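Gripper Comparison, Notebook 2
October, entry begun 9:40
Present: Jacqueline Arnaud, Sekar Goh. Reviewed by: Darnell Ferreira

Purpose
To compare the Plonix two-finger hand tool with the Hitotix unit on long, thin utensils, using the same list of objects for both.

Setup
Flat black pads fitted to the Plonix fingers. Both screws on each pad were checked before the first grasp. The wooden spatula (MAXCOOK) is approached at the narrow part of the handle, fingers open, one on each side. Target for the session is 100 grasps per unit. Pad wear will be logged at 3,000.

The white mat remains in use for now. S. Goh notes dark specks on its left side and asks that it be cleaned before the Hitotix run – the detection threshold was set on a clean surface.
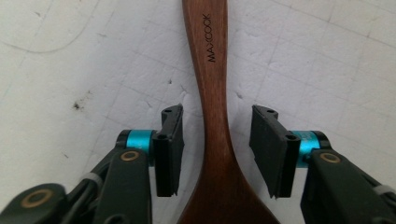 Open items
Centering: the gap on the left was narrower than on the right at approach. Offset to be checked against file 242.
Spare pads: request sent to B. Masson.
Hitotix run: J. Arnaud, same spatula, same mat position.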